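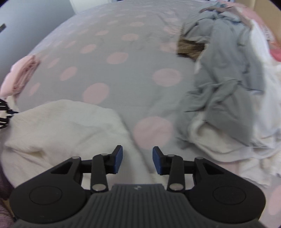

*Gripper open over the white fleece, dotted duvet underneath.*

**Ticket: Kederach hand-held gripper, home trial kit**
**Opened:** Wed 13 May
**Status:** waiting on supplier

Hello again, and thank you for being so patient with me over the February ticket, which I'm happy to say can stay closed.

The new trouble is with soft things. On our bedding and clothes tasks the Kederach picks up a thin cloth beautifully, but with fleece the left finger seems to lag a touch behind the right, and the fold slides out as I lift. I did 60 lifts this morning and lost 4, all of them fleece (the grey jersey top behaved itself perfectly).

Tried so far:

- wiped both blue pads with a barely damp cloth, no change
- checked the pivot pins on each side for play; the lower left one feels a little stiff
- re-ran the Jumcombe calibration, which finished at 100 and gave no warnings
- squeezed more slowly, which does help, though my hand gets tired

Could you tell me whether the pins may be oiled at home, or should the whole thing come back to Gilluston? I'd dearly like to keep it if I can, as we're otherwise very taken with it and hope to order a second before the trial is up.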